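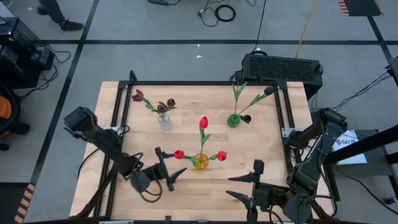
Jolán Bozsik wrote to say that she had followed our old advice on oiling a kitchen worktop to the letter, three coats in a weekend, and ended up with a surface that stayed tacky for a fortnight. She asked whether she had used the wrong oil. She had used the right oil and far too much of it, and the old page was vague on that point, so the instructions have been rewritten.

How to oil a wooden worktop or table

This works for solid wood and for tops made of glued strips. It does not work on anything varnished or lacquered. To check, put a few drops of water on the surface. If they are still sitting in beads after ten minutes, there is a finish on it and oil won't get in.

You will need:
Danish oil or a food-safe worktop oil
Sandpaper, 120 and 240 grit
A sanding block
Lint-free cotton cloths, more than you think
White spirit
Thin gloves

Clear the top and wash it with warm water and a drop of washing-up liquid. Leave it overnight.

Sand with the 120 grit, always along the grain. Strips can vary in hardness, so keep the pressure even and don't stay in one spot to chase a stain. Change to 240 and go over the whole top again. Hoover, then wipe with a cloth dampened with white spirit. Let that dry off with the windows open.

Pour a small amount of oil on to a folded cloth, not on to the wood. A top of 270 cm by 60 cm should take less than a teacupful for the first coat. Rub it in along the grain and do the ends as well, where it soaks in fastest. Wait 15 minutes, then wipe off everything left on the surface with a clean cloth. The top should look damp but feel almost dry.

Leave it overnight before the second coat, longer in cold weather. Use half as much oil this time. A third coat is only needed near the sink. After the last one, keep water off for 2 days and don't stand anything on it, vases and plant pots included.

If it has gone sticky, rub it down with a cloth and white spirit, let it dry and leave it alone for a few days. Jolán did this and only had to redo one end.

Oily cloths can catch fire by themselves if they are left in a heap. Soak them in water, then lay them flat outdoors to dry before they go in the bin.

We do ours every October and again in spring.

Page revised 16 August 2023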